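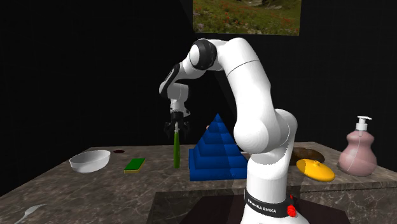

Simulated demos for bottle grasping, how many before it is worth training?
Posted by kiltora_bench in Learning from demonstration, September
14 replies · 3 shares

Hello all. I am collecting teleoperated examples in simulation for a simple task: take the green bottle from a cluttered counter and lift it. The arm is the Franka with the standard two-finger gripper. I have 58 demos that I am happy with. I threw away the others, where I bumped the bottle or the approach was ugly.

The policy trained on these reaches the bottle nicely and then closes the fingers too early, a little above the place where I want. With a tall narrow bottle there is not much neck to hold, so it slips. My question is if I should simply collect more, or if something is wrong in how I collect.

Comments (6)

midetti_lab
58 is not a lot when the objects move between episodes. Do you randomise the other things also, or only the bottle? In our group we saw that a policy learns the neighbours very quickly. If the sponge is always beside the bottle, it goes to the sponge.

kiltora_bench
The bottle and the sponge move, the bowl moves a little. The blue pyramid and the soap dispenser stay in the same place. The marble counter and the picture on the wall are also fixed. I did not think the wall matters.

ekwueme
I disagree with collecting more at this moment. Look first at the last part of your demos. When I teleoperate I always wait with the fingers open around the neck, sometimes for 2 or 3 seconds, while I decide if I am low enough. In the data this becomes many frames where nothing changes, and then suddenly the gripper closes. The network can not know why it closes at this frame and not at the one before. More demos with the same waiting will give you the same problem with a bigger hard disk.

midetti_lab
I had this too, but cutting the waiting frames made it worse for us. The arm became nervous near the object and touched it from the side. I would keep a short pause and cut only the long ones.

ekwueme
Then perhaps your camera was too far away. With a wrist camera it was fine for me to cut them. We do not agree on this, and it is all right, the original poster can try both in one afternoon.

cernholm_user
Please do not throw away the ugly demos! If the bottle still stands after the bump and you continued to a good grasp, this is a recovery, and it is the thing your policy has never seen. I keep them in a separate folder and mix them in later. Only the ones where the bottle falls and you give up, those I delete.

kiltora_bench
Thank you for the answers. I checked the recordings and ekwueme is right about the waiting, in some episodes it is very long. I cut the long pauses and kept the short ones, as a compromise. I also found eleven bumped episodes which I had not yet emptied from the bin, and put them back.

Next I will record until I have 60 clean ones, only because I like the round number, and train again with the same settings. The dark background I will leave as it is for now — I prefer to change one thing at a time. I write again when the training is finished.

midetti_lab
Move the pyramid also, please.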